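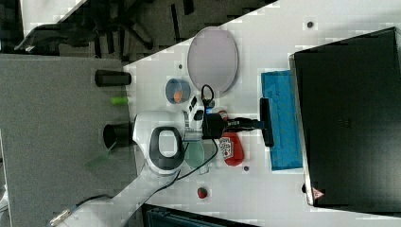
The tabletop cell during work with the blue cloth. The flat-headed tool is held in the gripper.

Incident notes: unplanned stops on the Jilis cell

This entry records a fault that interrupted our October tabletop trials, and the steps taken since. It is addressed mainly to colleagues at Prakeck and Ngata who run the same controller.

On 12/10/2022 the arm entered a protective stop during a press-and-slide task on folded cloth. The log gave a joint torque limit. The operator, Jui-lin Cheung, cleared the stop and restarted the task, and the arm stopped again at nearly the same point in the motion. After the third stop she ended the session and locked out the cell. That was the correct decision, and the first restart should not have been made without a review of the log.

I first suspected the contact force setting, which had been raised the week before. The setting was within limits. The torque trace told a different story: the rise began before the tool reached the cloth, at log sample 3390, and grew as the wrist turned. The cable to the gripper had been clipped too short at its last anchor. At full rotation it pulled against the wrist, and the controller read that pull as a collision.

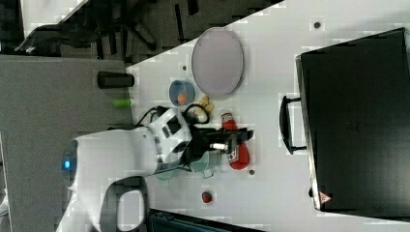
Arm extended toward the red bottle, with the cable looped over the middle joint.

Pick tasks had run for 34 cycles on the same clip position with no stop. They use much less wrist rotation, so the short cable had not shown itself. Our check before each session covered the emergency stop, the speed limit and the work area. It did not cover cable slack - an omission on my part, as I wrote the checklist.

The clip has been moved and the wrist is now turned through its full range at low speed before any task is loaded. Operators may no longer clear a torque stop alone. The Adura logging tool will keep the last 2000 samples before each stop, where previously it kept only the error code and a short trace.

The cable itself will be replaced. I found no damage to the jacket, but I cannot inspect the conductors inside it. Cloth tasks remain suspended until the new cable is fitted.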